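Open day at Rukham

I finally made it to the Rukham open day in December, and I'm so glad I did! I'd signed up for the 3 p.m. slot, which meant the coffee was gone but the crowd had thinned out, so I got lots of time at the tables.

Shiyu Yao showed us around. Her group works on cloth, which I'd never thought of as hard (I fold it badly every week, but I do fold it). A cup keeps its shape when you pick it up. A dish towel doesn't, and the robot has to cope with that every single time. So before the robot gets a turn, people do the job themselves with a pair of hand-held grippers, over and over, and the recordings become its lessons. They have 656 of them so far for the basket task alone.

Then Amparo Goicoechea asked who wanted a try – my hand went up before she'd finished. The grippers are lighter than I expected, and you lose all feeling in your fingertips. It took me six goes to get a cloth out of the basket and lay it down, and my wrists were complaining by the fourth. Amparo does it in one smooth move and chats the whole time.

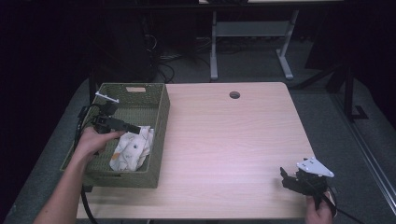

I also asked about the name Lallow, which was on all the sign-up sheets. It's what they call the cloth project, and the next round of tryouts is in the spring. Write to Shiyu if you'd like a place.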